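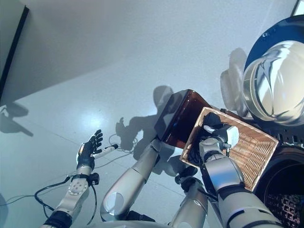

Photo: Trukesside Linen Services

FOR IMMEDIATE RELEASE

Trukesside Publishes Its Robot Laundry Budget, Including the Dull Parts

VAVEN, 8 Feb 2022 — Trukesside Linen Services, which washes towels and tenants' clothes for apartment hotels, today released the planning workbook behind its first purchase of humanoid robots. The workbook is free to download and contains very few pictures of the future.

The company has set aside money for two machines, to be bought through the equipment dealer Urkow and placed in its Vaven laundry room. Their work will be loading and unloading front-load washers from ordinary baskets. They will not fold. Trukesside looked into folding and has put it on a separate tab, colored gray.

"Everyone who visits asks what the robot costs," said Dagný Fogh, head of equipment planning at Trukesside. "I would love to be asked what the floor costs. We spent three meetings on the floor."

The workbook treats the purchase price as one line out of 100. The rest cover things that rarely make it into a sales presentation: spare fingers, cable covers, door clearance, insurance, floor repair, staff training, and a place to put the robot when somebody needs to mop. One line is labeled "baskets." Wicker baskets look nice in a guest hallway and come in no particular size, and the planning team wanted a figure for replacing them all before anyone fell in love with a gripper.

Washer doors got their own section. A round door that swings wide takes up room that a person steps around without thinking, and the floor plan now shows every door in the open position. This cost the laundry one folding table. The table has been moved to the break room, where it is more popular.

Trukesside budgeted 2274 hours of supervised running for the first year, with a staff member assigned to each shift. Another 619 hours are reserved for upkeep and what the workbook calls "standing near it with a laptop." No savings are entered for the first year. A version with savings did exist, and Fogh describes it as "very well formatted."

The purchase is tied to a written trial plan, developed with the consulting firm Fu. Payment is split into stages, and the final stage is due only after the machines have handled mixed household loads on the laundry's regular schedule. Clean, identical towels stacked by the dealer's own people do not count. Urkow has agreed to the terms, after a pause.

No laundry positions are being cut under the plan. Two current employees will be trained as operators, at a higher pay grade — that line is in the workbook too, near the top.

Site preparation begins in March. Other laundries, hotels and care homes may use the workbook and change it as they like. Trukesside asks only that corrections be sent back, particularly by anyone who has found a cheaper way to do floors.

About Trukesside
Trukesside Linen Services provides laundry and linen rental for apartment hotels and furnished rentals. It is based in Vaven.

Media contact
Dagný Fogh, Equipment Planning, Trukesside Linen Services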